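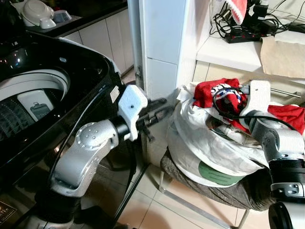

How full can the tub be before I close the lid?
Fill it to the top row of holes in the inner tub and stop there. The clothes should lie in the tub under their own weight. If you have to push them down with your hand to make room, take a few pieces out and run them as a second load.

Section 3. Sorting, Loading and Washing

This section covers everyday washing in a top-loading machine. It assumes that the machine has been leveled, connected and test-run as described in Section 2. Cleaning the drain hose and replacing the inlet screens are covered in Section 5.

3.1 Before you start

1. Turn on the water supply tap fully. A half-open tap makes filling slow and may stop the program with a fill warning.
2. Check that the end of the drain hose is seated in the standpipe or floor drain.
3. Open the lid all the way until it stays up by itself.
4. Look into the tub and take out anything left from the last load. Small socks tend to stick to the wall of the tub after a fast spin.
5. Check that the lint filter is in its slot on the tub wall and that it is clicked in at both top and bottom.

CAUTION: Never reach into the tub while it is turning, even if it is slowing down. Wait for a full stop.

CAUTION: Do not place a basket, a detergent bottle or folded clothes on the closed lid during a spin.

3.2 A place for the laundry

Set the laundry down next to the machine at about the height of the rim. A low stool or bench works well for one load and saves bending to the floor for each piece. The stool should have a flat seat and stand on all its legs without rocking. Floor tile near a drain is often sloped, so try the stool in a few positions.

Leave a gap between the stool and the machine. If the legs touch the cabinet they will rattle during the spin, and the noise is often mistaken for a fault in the machine.

Cushioned and fabric seats are fine for dry laundry. For wet laundry, use a plastic basket or lay a towel over the seat first.

3.3 Sorting

Sort before anything goes into the tub.

1. Empty the laundry bag or bundle onto the stool. Do not tip it straight into the machine.
2. Pick up each piece and shake it out. Crumpled clothes trap dry detergent in the folds and come out with white streaks.
3. Put whites and creams in one group.
4. Put reds, dark blues and blacks in another.
5. Put towels, bath mats and anything else that sheds lint in a third group.
6. Set aside anything with a care label that says hand wash or dry clean.

Note: Red cotton can give off color for the first several washes. Wash a new red T-shirt alone or with other reds until the rinse water runs clear. To test an older one, wet an inside seam and press it with a white cloth. If the cloth picks up any pink, keep the shirt out of the light load.

Note: Patterned gray fabrics usually go with the darks. If the background is very pale, wash them with the lights in cold water.

3.4 Getting each piece ready

1. Hold the garment by both sides and open it out fully.
2. Check the pockets. Paper tissues are the most common cause of a blocked lint filter.
3. Turn printed shirts inside out. Printed logos and graphics rub against the tub wall and the other clothes, and they crack sooner if they face outward.
4. Close zippers and hooks. Leave shirt buttons open.
5. Tie drawstrings in a loose bow.
6. Unroll sleeves, cuffs and socks.
7. Put bras, thin straps and small items in a mesh bag and close it.

Treat collar marks and food stains at this stage. Work a small amount of liquid detergent into the mark with your fingers and leave it for 30 minutes before washing. Keep the treated pieces apart from the rest so they do not get loaded early.

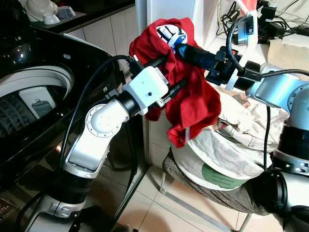

Large or heavy pieces need two hands. Lift them from the pile one at a time, and let go of the rest of the heap before you turn toward the machine. If a sleeve is caught under other clothes, free it first. Pulling on a caught sleeve stretches the shoulder seam and is also the usual way that the whole pile ends up on the floor.

3.5 Loading the tub

1. Start with the largest pieces. Lay them in a loose ring against the wall of the tub.
2. Add medium pieces such as T-shirts and pants, moving around the tub as you go so the weight stays even.
3. Put small pieces and mesh bags in last.
4. Keep the middle a little lower than the sides.
5. Check that nothing hangs over the rim or is caught behind the lint filter.

Do not wrap a long item around the center of the tub. Sheets loaded this way twist into a rope and throw the tub off balance in the spin.

A single heavy item, such as one bath mat, is harder to balance than a full load. Add two or three towels to the other side of the tub.

CAUTION: Do not wash waterproof items in a top loader, including rain jackets, shower curtains and mattress covers with a plastic backing. They hold water in pockets and can make the machine jump during the spin.

3.6 Detergent

Use the amount printed on the detergent package for the size of load and the hardness of your water. The Velunen measuring cup supplied with this guide has two lines. The lower line is for a half load and the upper line is for a full load. The lines are for ordinary liquid detergent only. For concentrated products, use the cap that comes with the bottle.

1. Pour liquid detergent into the dispenser, or directly into the tub before the clothes if your machine has no dispenser.
2. If you use powder in cold water, dissolve it first in a bowl of warm water.
3. Add fabric softener to its own compartment. Never pour it over the clothes.

If foam is still showing after the last rinse, run one extra rinse and use less detergent next time.

3.7 Choosing a program

Program names differ between makers. Use the nearest match.

Normal: cotton shirts, underwear, everyday clothes.
Heavy: towels, work clothes, jeans.
Delicate: knitwear marked machine washable, mesh bags, thin blouses.
Quick: lightly worn clothes, small loads only.
Rinse and spin: clothes already washed by hand.

1. Press Power.
2. Select the program.
3. Set the water level. Choose the next level up if you are unsure.
4. Set the temperature. Cold is suitable for all reds and darks.
5. Close the lid and press Start.

You can usually add a forgotten sock in the first few minutes. Press Pause, wait for the tub to stop, then open the lid.

3.8 After the wash

1. Wait for the end signal and for the lid to unlock, if it has a lock.
2. Lift the clothes out a few at a time. Do not drag a tangled bundle over the rim.
3. Shake each piece and hang it or move it to the dryer.
4. Run your hand around the inside of the tub for anything left behind.
5. Take out the lint filter, open it and rinse it under the tap. Put it back while the lid is still open.
6. Wipe the rim and the inside of the lid with a dry cloth.
7. Leave the lid open for 2 hours so the tub can dry. In homes with small children, stay nearby or close the lid and air the tub later.
8. Turn off the water supply tap.

A glossy black cabinet shows dried water spots and lint more than a white one. Wipe it with a soft damp cloth and then a dry one. Scouring powder and the rough side of a kitchen sponge leave scratches that cannot be polished out. Keep the cloth away from stickers and printed labels, as the lettering wears off with rubbing.

3.9 Common problems with a load

The machine stops before the spin and beeps.
The load is off balance. Pause, open the lid, spread the clothes evenly and restart.

Gray lint on dark clothes.
Towels were washed with the darks, or the filter is full. Clean the filter and wash the darks again on a rinse program.

White clothes have turned pink.
Do not put them in the dryer. Take out the red piece and wash the whites again right away with an oxygen bleach, if the care labels allow it.

Clothes are badly creased.
The tub was too full or the clothes sat too long after the spin. Use a lower spin speed for shirts.

Musty smell.
Run an empty program on the hottest setting and clean the filter. See Section 5 if the smell returns.

Text: Mesfin Habte. Checked by Ostap Semeniuk, Calden Home Guides. Revised Oct 30, 2020.

Continue to Section 4, Drying and Folding.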